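Posted in March by Shuzhen Hou, Sullgate site

Call for participants: fault review of the picking cell, Mudine warehouse

We are looking for 7 people who work, or have worked, beside a robot arm in a warehouse or packing hall. We want you to spend time with us and look at one fault that we still do not fully understand.

The cell at our Sullgate site takes cartons and bins from roller conveyors. In the winter it had a failure during a night shift. The arm went down for a carton, closed the gripper before it had reached the carton, and then carried on with the movement as if it was holding something. On the way back it struck the side rail. No person was hurt. But the gate of the cell was open at that time, and the arm should not have been able to move at all with the gate open. So for us there are two faults: the wrong grip and the gate switch. The second one is the more serious.

Our engineer Lingyun Zou has gone through the log of the shift, which has 809 picks. The grip error happened in 6 of them. In five cases the arm stopped by itself. In the last case it did not stop, and the report was made only because an operator had seen it. We think that people on the floor notice such things earlier than the log does, and this is the reason for our call. 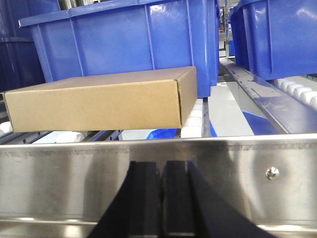

Carton on the rollers at the picking cell, gripper in front of the rail.

What you will do

You will come to Sullgate for one session, from 9.30 in the morning until 3 in the afternoon, with a lunch break. First you watch the cell at slow speed from behind the fence. We will put flat cartons and plastic bins on the rollers in different positions, and you press a hand button each time you think that the arm is going to do something wrong. After lunch you will talk with Lingyun and me about what you saw. We also want to hear about faults at your own place of work, without names of persons if you prefer.

You will not go inside the fence at any time. The gate switch was changed and is tested before every session. If the test fails, the session is cancelled and you are paid in full.

Who can take part

You must be 18 or older and have some months of experience near automatic machines, as operator, packer, cleaner or maintenance worker. Technical education is not needed. Safety shoes are required; please tell us your size if you have none.

Payment

You receive 100 pounds for the session, and we refund your travel by bus or train on showing the ticket.

How to apply

Please write a short letter to Shuzhen Hou at the Mudine reception in Sullgate, or leave it there by hand. Tell us what work you do and which shifts you cannot come. We answer every letter, also when the places are already full.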